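To: Stindlow Speakers list
Subject: Re: [stindlow-speakers] Notes or no notes for the January evening?
Date: December 31, 2022

Quick one before I have to go and put food out, sorry if it's a bit all over the place.

On Friday you wrote:

> Hi all. I'm down for the second slot at the January evening and I'm
> stuck on the notes question. Last time I had the whole thing typed
> out, 1,921 words, and I read it. Every word. I looked up twice I
> think. People were kind about it but I could hear the chairs
> creaking. So this time I want to go without, but when I practise in
> the kitchen I get as far as the bit on the Brarkport ferry and then
> my head just empties. Do people here learn it off by heart? Or use
> cards? And if cards, how many is too many? Also is the lectern
> going to be there, because I'd quite like something to hold on to.

Right. Don't learn it by heart. I tried that for my first one at Brarkport and it was awful, I lost one word near the start and couldn't get back on because every sentence was hooked to the one before. Had to go back to the beginning in my head while standing there. Felt like a week.

1,921 words is too long anyway for your slot, unless you talk very fast, which you do when you're nervous (so do I). Cut it. Take out the whole history of the harbour, people can look that up. Keep the ferry, it's the best bit and it's the bit only you can tell.

Cards: I use 5. Small ones. One for the opening, one for the end, three for the middle. On each one just a few words, big, in thick pen. No sentences!! If there's a sentence on the card you will read it, you can't help it. Number the corners. I dropped mine at the Domínguez lunch and was very glad of the numbers.

The only things I write out in full are the first line and the last line. Say those out loud until they're boring. First line gets you going while your knees settle, last line means you don't trail off with "so, um, yeah, that's it". Everything in between can come out different each time and it doesn't matter, the audience hasn't got a copy.

About your head going empty at the ferry. I'd bet it's the join, not the ferry. You've practised from the top every time so the first part is solid and the rest is thin. Start from the ferry tomorrow. Then start from the end. Then do the join on its own, last line of the bit before and first line of the bit after, over and over. Boring but it works for me.

And don't do it all in the kitchen. Stand up in different rooms, do it with the radio on, do it with your coat on.

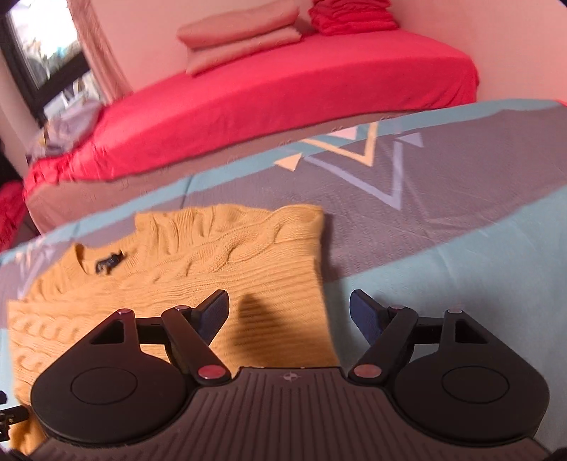
Time it as well, with a proper timer and not the clock on the cooker. Mine always come out 2 minutes shorter in the hall than at home, so I plan for that. Leave gaps. When they laugh, wait. When they don't laugh, also wait a second, then carry on as if it wasn't a joke.

Lectern: yes as far as I know, the Trunulis room has one, but it's fixed and its quite high so you may not want to be behind it. Could put your cards on it and stand to the side. Bring water, the jug never turns up till the break.

If anyone wants to run through theirs beforehand I can do an evening in the first week back. Room 319 again if it's free, haven't asked yet, will do that when the office opens. Bring your cards and we'll just go round. No marks out of ten, promise.

Somebody else asked about slides, I'll anwser that one separately, I've got views and the oven's beeping.

Happy new year all

--
You are getting this because you joined the stindlow-speakers list.
To leave, send a blank message with "unsubscribe" in the subject.
Please trim quoted text when replying.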